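4. Arrival dates and the Nelleck store ledger

Family stories about moving to Pomdale nearly always come with a year attached, and the year is nearly always said with great confidence. I grew up with one of these myself. We came in the spring after the bad hail, everybody said so, and for a long time I wrote it down that way on every chart I made. Then I started spending my evenings with the ledger from the Nelleck store, and the hail story began to wobble.

The ledger is one bound volume of 236 pages, written in at least two hands, with the first leaves loose and a water stain along the bottom that eats the totals on some of the early pages. It was a credit book, so cash customers don't show up in it at all. (I'll come back to that, because it matters more than I first thought.) What it does have is a running account for each household that bought on time, with the day and month of each purchase, what was bought, and how it was paid off — in cash, in eggs, in cordwood, and once in the loan of a team for the Gashi ditch work.

I went through it start to finish and pulled out every entry belonging to a household that also appears in the Rultarton church letters. That gave me 538 entries for 47 households. The church letters are the other half of this section. When a family left Rultarton, the congregation gave them a letter to carry to the next one, and the clerk kept a copy with the month on it. So for each of these families I have a month when they were still in good standing back in Rultarton, and a month when they first ran up a bill in Pomdale. The move has to fall somewhere near those two marks, and the gap between them is what I wanted to look at.

For most of the families the gap is short, a season or less, and the first purchases look just the way you'd hope. Stovepipe, nails, lamp oil, a washtub, flour by the sack. I got very fond of these first bills. You can practically see the wagon being unloaded! One family bought window glass on its second visit and putty on its third, and I would give a lot to know what went on in that house between the two trips.

A smaller group doesn't behave so nicely. In five households the ledger comes first and the letter comes later, in one case by more than a year. My first guess was that I had mixed up two families with the same surname, which is easy to do with this crowd, and I checked each one against the tax roll before I let it into the table. They held up. What seems to have happened is that one grown child, or the father by himself, came ahead and opened an account in the family name, while the rest stayed in Rultarton until there was a roof to move into. The purchases fit that reading pretty well. There's coffee, tobacco, a single blanket, harness parts, and hardly any flour. Then the letter is issued back home, and a month or two on the same account suddenly fills up with calico and molasses.

This is where the family stories come back in, and I think they come out of it better than I expected. If your grandmother told you the family came in one year and your uncle told you another, they may both have been repeating something true, one counting from the first wagon and the other from the last. I now keep two lines on my charts, one for the first person on the ground and one for the household, and I'd urge anybody working on Pomdale families to do the same. It takes up more room and looks untidy, and it has already settled two quarrels among my cousins.

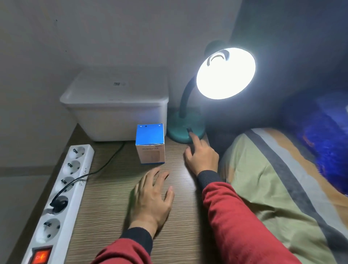
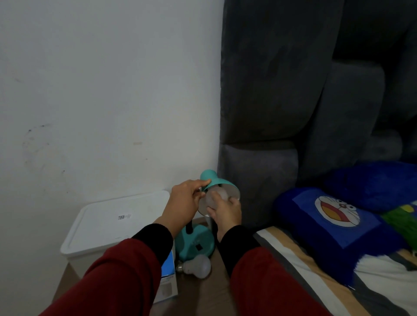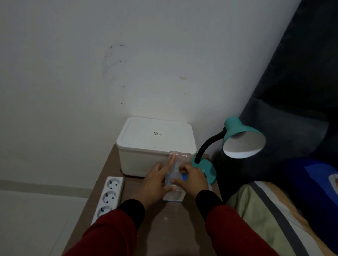 Figure 4. Hands in red sleeves with dark cuffs, at a wooden desk or bedside table.

A reader of my first draft objected that a store account is a record of debt and should be treated as one, and that a careful family with a little money put by could have lived in Pomdale for years before it ever asked for credit. The same reader wanted to know why I trusted the clerk in Rultarton to have written down the letters as they were issued, when he might well have caught up on his copying all at once during a slow winter.

Both points are fair, and I've changed the section because of them. On the first, I had been calling the opening entry in each account the "arrival," and I've gone back through and called it the "first credit," which is what it is. Some of my longer gaps may well be families who paid cash until the money ran out. The tax roll helps a little, but it only catches people once they own something worth taxing, and plenty of these folks rented or camped on a relative's place at the start.

On the clerk, I can only say what the book looks like. The ink changes from letter to letter, the pen gets worse and then better again, and there are blank spaces left here and there as though he meant to come back. That looks to me like a man writing as he went along. But I do have my doubts about a run of letters all marked May, written very evenly in one ink, and I've flagged those in the table with a star. Anyone who wants to leave the starred ones out can do so, and the general picture stays the same, though a couple of the short gaps drop away.

I should also say something about spelling. The storekeeper wrote names as he heard them, and he heard them differently depending on who was standing at the counter. One household turns up under three spellings before settling on a fourth, and the fourth is the one the descendants use today. I matched accounts by spelling only as a last resort. Better clues were the neighbors who signed for each other's goods, and the habit of paying with the same thing over and over — the egg people stayed egg people for as long as the book lasts.

As for my own family and the hail, our account opens in the fall before it, with a keg of nails and a pair of boots. The church letter is dated the following March. So somebody was already in Pomdale when the storm hit, and the rest were still packing. I haven't worked out yet which of the brothers wore the boots. The ditch company's labor list may tell me, if the missing pages ever surface, and I take that list up in the next section along with the other records from the Gashi.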